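The Second Life of the Collomlow Cartoons
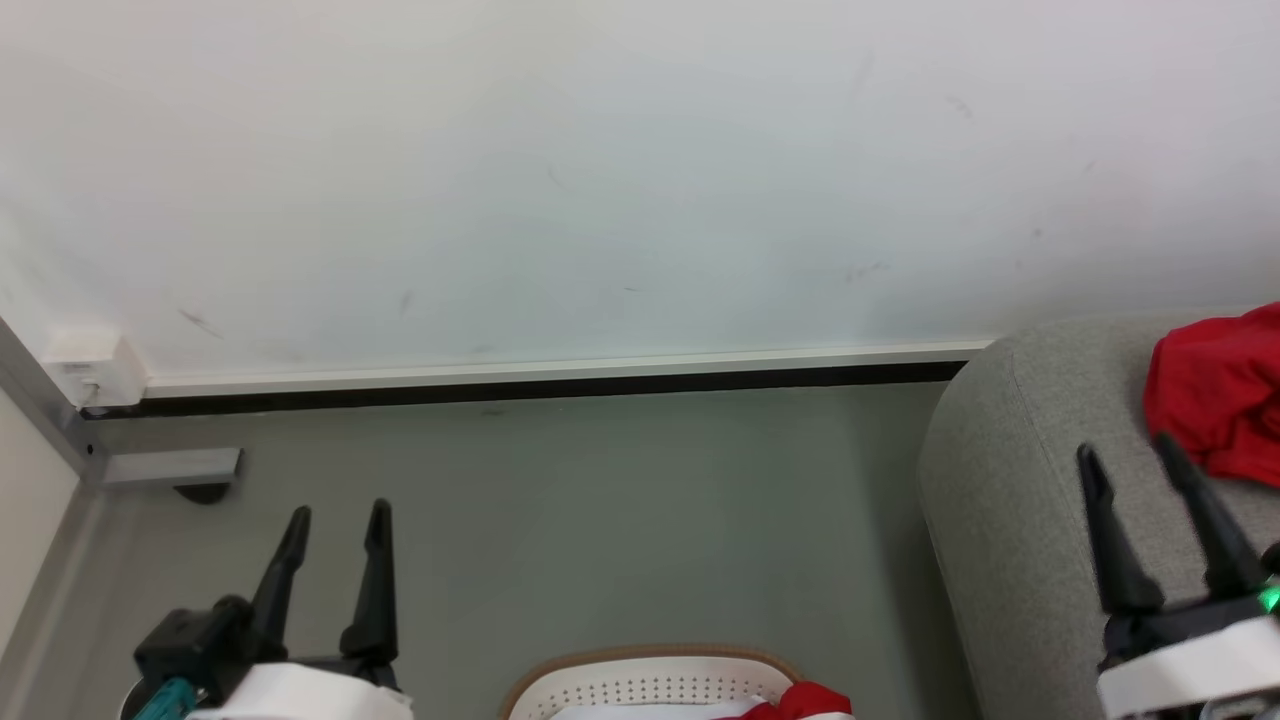

For most of its history, the Collomlow animation studio was known to the public for a single film. The Goose Bride, a hand-drawn fairy tale about a miller's daughter who bargains with a river, was shown on television every winter and sold on videocassette to families who wore the tapes thin. The studio's other work was largely forgotten, including by many of the people who had painted it.

The Nedelcu Film Archive now intends to correct that record. In February, the archive completed an inventory of the studio's surviving material and recorded 693 painted cels, along with two sets of background art and a continuity script in pencil. Much of it relates to Piten, an unfinished feature about a young prince who is raised by owls and returns to court unable to sleep at night.

Kazimír Havlíček, the archive's curator of animation, regards Piten as the more ambitious of the two productions. "The Goose Bride was made to please everyone, and it did," he said. "With Piten, the directors were asking how slowly a children's film could move. There is a shot of the prince listening to snow that was planned to last 50 seconds."

The script also settles a question long debated by admirers of the studio. The owl queen, who appears briefly at the end of The Goose Bride, was designed first for Piten and borrowed when the schedule ran short. Her color notes are the same in both productions – a dull violet for the wings, with ocher at the throat – and her name, Grurby, is written in the margin of the later script. It is never spoken in the finished film.

Conservation is proceeding in stages. Cels on which the paint has begun to lift are treated before scanning, and the backgrounds are handled separately on account of their size. The archive does not plan to complete the film. It will instead publish the scanned material in story order, with the script printed alongside and gaps left where no drawings survive.

A new transfer of The Goose Bride is also in preparation, taken from a print with its original song credits intact.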